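Setting Up a Two-Bin Sorting Station on a Tabletop
Last updated 2 September 2023

A two-bin station separates drink cans from everything else at the point where people finish their drinks. The layout below is the one used in the Kindevham break rooms. It needs a table against a wall, two open plastic bins and 30 minutes.

What you need
Two tapered bins with rolled rims, in different colors
Liners sized to the bins
Mild dish soap and a cloth
A tray for draining cans

Step 1. Clear and wipe the table. Leave at least 30 inches of free width along the wall.

Step 2. Assign the colors. Kindevham uses blue for cans and pink for general waste. Any pair works, but keep it the same in every room.

Step 3. Fit the liners. Fold the top of each liner over the rim and tuck the slack underneath. A rolled rim holds the fold without clips. Skip the liner in the can bin if it is rinsed daily.

Step 4. Place the bins side by side at the wall. They may be slightly staggered where the table is shallow, provided both openings can be reached from the front.

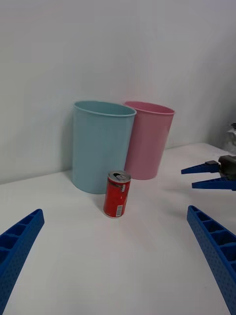

Step 5. Empty each can before it goes in. Turn it upside down over the sink, let it drain on the tray, then drop it in the can bin. Do not crush cans if your collector reads the barcodes for deposit returns. Leave the pull tabs attached.

Step 6. Empty the can bin when it is 80 percent full. A fuller bin tips more easily when lifted by the rim.

Cleaning
Wash both bins weekly in warm soapy water. Dry them upside down. Sticky residue collects under the rolled rim, so run the cloth around it twice.

Capacity
The Farquharson office empties its station twice a week and collected roughly 100 cans in August. For larger rooms, add a second can bin before adding a second waste bin.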